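Sunday, late morning. Bottle sorting, continued

Still not convinced by the rinse rule. Maëlle's note on the door says every drink bottle gets emptied, rinsed and capped before it goes in the bin. Fine, but the Fodeo pickup sheet only asks for empty and capped. I read it twice. Rinsing 333 bottles last round used up most of an afternoon, and I can't find a line anywhere saying it got us a better grade.

Caps are the other thing. Teodoro wants them off and in their own bag. Simard wants them on. We have done it both ways and I'd like to see one number before we switch again.

Labels: leave them. I tried peeling on the ribbed juice bottles and gave up after 2. The glue stays behind anyway, so what was the gain?

Bin: a plain green plastic one, straight on the white table. Soft walls, so it gives when you lean on it. I had argued for the floor and lost. The case for the table is less bending, which I'll grant -- but once it fills up I expect it to tip, and I'm writing that down now so I can point to it later.

To do before the next round:
- ask Fodeo in writing about rinsing
- one batch of 70 with caps on, one with caps off, weigh both
- move the small juice bottles to their own count, they throw off the averages

Water bottle with the blue cap and the orange juice bottle, both on their sides, bin behind:
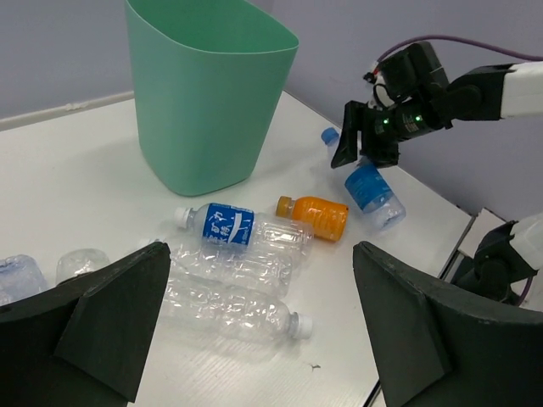
Aba Ansah: I'd drop the caps test. Simard pays by the bag, so weight won't tell you anything. Ask them about the juice bottles first.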